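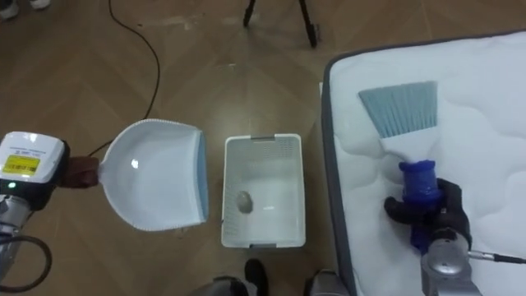

What is dust?

Dust is a mixture of very small pieces of many different things. In a home it may contain threads from clothes and bedding, flakes of skin, grains of soil, pollen and crumbs. The mixture differs from one house to the next.

Where does it come from?

Some dust is carried indoors on shoes or blown through open windows. The rest is made inside. Each time a blanket is shaken or a jumper is pulled on, tiny fibres break away and float in the air.

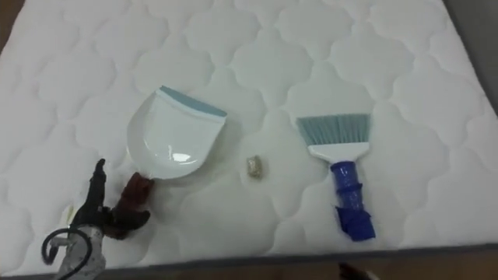 The heavier pieces settle quickly. The lightest can drift for hours before they land, and a person walking past may lift them up again.

What lives in dust?

Dust mites do. They are related to spiders and have eight legs when fully grown, but they are too small to see clearly without a magnifier. They feed on flakes of skin and like warm, damp places such as beds. Mites do not bite. Their droppings can make some people sneeze or wheeze — this is called an allergy. 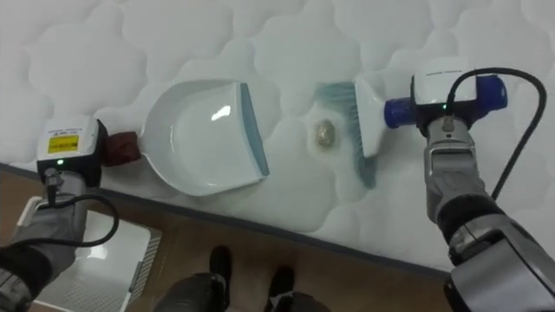 Try it yourself

Place a strip of clear sticky tape on a shelf, lift it off and press it on to black paper. Look at it through a magnifying glass. Ask an adult before you move anything. Children visiting the Prirkindale museum in September may bring their strips to the microscope room.

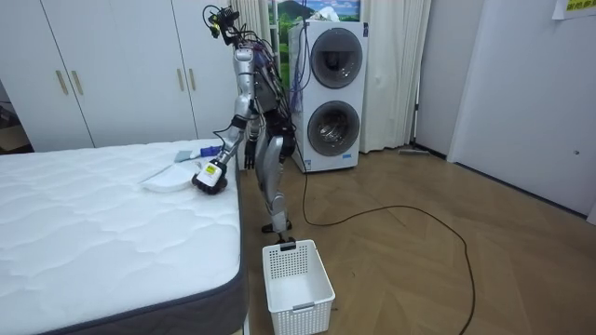
Vurnwood Schools Service

Page last reviewed 17/07/2008. Teachers may order the printed leaflet by quoting number 2938.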